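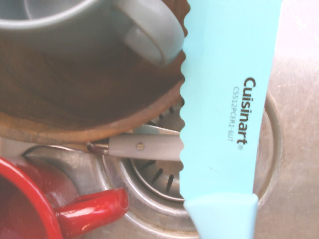 Home > Forums > Builds > New posts
Filed under: Arms & Grippers
2 min read

sinico_arm
Well friends, the sink build lifts mugs by the handle now! Knives are another story – I'd love to try the blue one next.

Verena Aigner
Lovely work, but please leave knives for last. Mine nicked a 20 dollar finger pad.

draston300
Have to disagree, Verena. Knives are easy if you go for the handle and slow right down.

Verena Aigner
Flat on steel, maybe. Not with one lying over another, dear.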